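Ticket: Left gripper drops plates on release from dish rack
Project: Goromia kitchen bench, student team
Opened by: Bench team, Avden robotics course
Queue: Lab support, Berberg building
Priority: Normal
Status: Closed
Opened: June 17, 2022

Problem

The left arm is supposed to lift the front plate out of the dish rack, hold it up, and put it back in the same slot. The lift works most of the time. The return does not. When the gripper opens, the plate either tips forward onto the mat or stays caught between the fingers and gets pulled up again when the arm backs away. The right arm runs the toaster oven part of the routine and has no faults.

We need the return working for the course demo. The demo routine is plate out, plate back, then ring the bell.

What we already tried

Restarted both arms and the control PC. No change.

Cleaned the finger pads on the left gripper with alcohol and let them dry. The plate no longer slid during the lift, but it stuck more on release.

Lowered the grip force by two steps. The plate turned in the fingers on the way up. Put the force back where it was.

Swapped the light gray plate for the yellow one. The yellow one is bigger and hit the rack on the way out, so we went back to gray.

Reply from lab support

Please send the left arm log for one full run and a picture of the bench with the gripper closed on the plate. Do not move the rack before you take it. Also tell us if the rack position in the routine was taught by hand or typed in.

Reply from bench team

Log is in the Goromia folder under left_return. The rack position was taught by hand in May. The rack has been off the table since then for cleaning, and we put it back by eye. The mug tree, the bell and the marker are part of other tasks and we leave them out all the time.

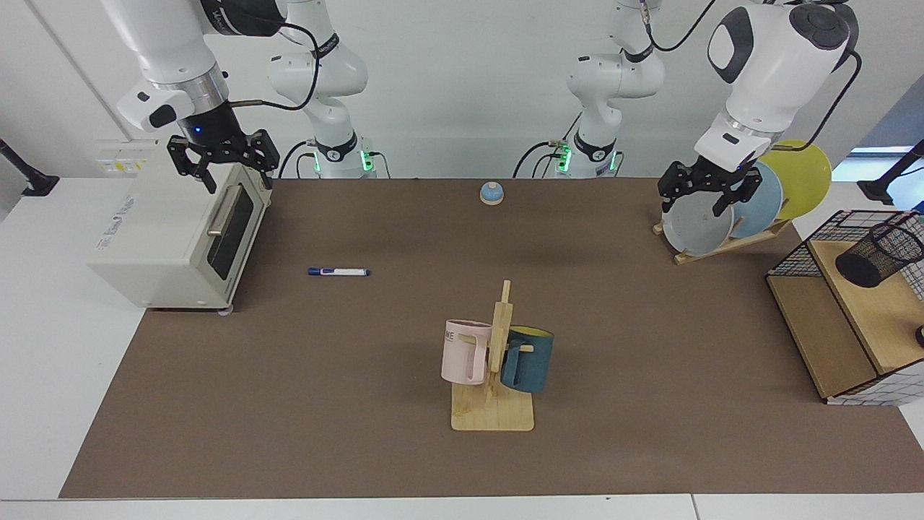

Left gripper closed on the rim of the gray plate, right gripper over the toaster oven.

In the log, the left arm reaches the taught point with no error and the gripper reports closed. There is no fault code anywhere in the run. The open command goes out when the height value matches, and the retreat move starts right after it.

Reply from lab support

Thanks. Two things to look at.

First, the rack. If it was put back by eye, the slot is probably no longer where the routine thinks it is. The arm will still reach its point without an error, but the bottom of the plate can land on a divider and the plate will tip when you let go. Reteach the slot with the plate in the gripper. Jog down slowly and stop when the plate is fully seated, then save that point. Tape the corners of the rack position on the mat so you can put it back in the same spot.

Second, the timing. You have no wait between open and retreat. The fingers need time to clear the rim. Add a short wait and make the first part of the retreat straight up and slow. Do not go sideways until the fingers are above the plate.

Change one thing, test, then change the other. Keep the grip force as it is for now.

Reply from bench team

Retaught the slot. The old point was off toward the wall side. Taped the rack corners with masking tape. Ran the return with the old timing. The plate seats now and does not tip forward, but it still got pulled up on 2 runs.

Then added the wait and the slow straight retreat. The plate stayed in the rack on every run after that. We ran the full routine 40 times to be sure. One run stopped early when someone leaned on the pause button, and we did not count it.

New problem: the full routine is now slower and goes over our demo slot. Can we speed up the lift?

Reply from lab support

Leave the lift alone. Speed up the empty moves, where nothing is in the gripper. The move from home to the rack is set very low in your file and can be doubled. Check that the left arm stays clear of the mug tree on the way back, especially if anyone has moved it closer to the rack.

Reply from bench team

Doubled the empty moves. The routine fits in the slot. The left arm clears the mugs. We also taped the base of the mug tree.

Saved as left_return_v2 and copied to the Grajales backup drive. The old file is still in the folder with "do not use" in the name.

Resolution

Rack slot retaught, wait added after gripper open, retreat changed to slow and straight up, empty moves sped up. No parts replaced.

Note for the next team: if the tape on the mat is missing, reteach the slot before running anything on the left arm. The steps are in the bench binder behind the calibration sheet.

Ticket closed by lab support.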